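Le deuxième roman, celui que l'on attend moins

Quand les éditions Jollach ont reçu le manuscrit d'Atinga, il comptait 804 pages. La version publiée en janvier en a 674, et l'auteure, qui écrit sous le nom de Jivosley, dit qu'elle regrette seulement un chapitre — celui du ferry.

Elle a commencé à écrire à 27 ans, dans un atelier du soir à Gamen. Le groupe comptait sept personnes et on y lisait à voix haute, même les mauvaises pages.

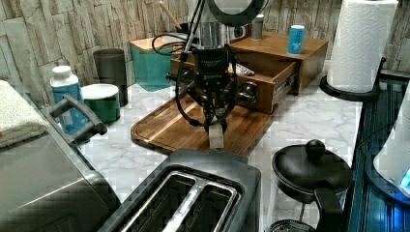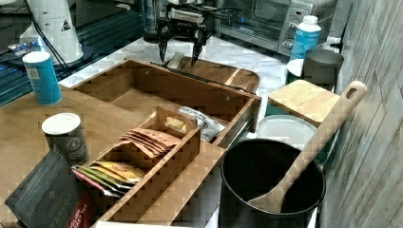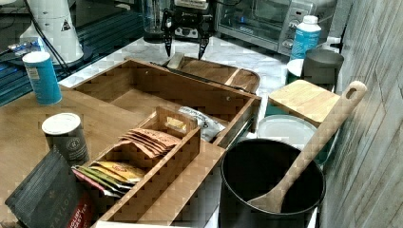
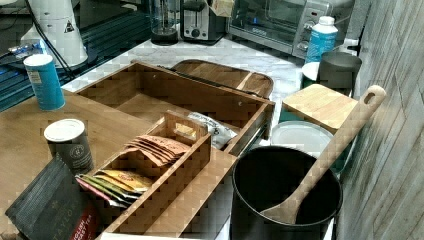 Jivosley écrit le matin, avant le courrier, et toujours à la main. Elle relit le soir chaque scène avec une seule question : qui ment ? Ses fiches de personnages sont rangées comme les sachets de thé dans le petit plateau à compartiments, en éventail, une couleur après l'autre. Le troisième livre se passera encore sur la côte, mais en hiver.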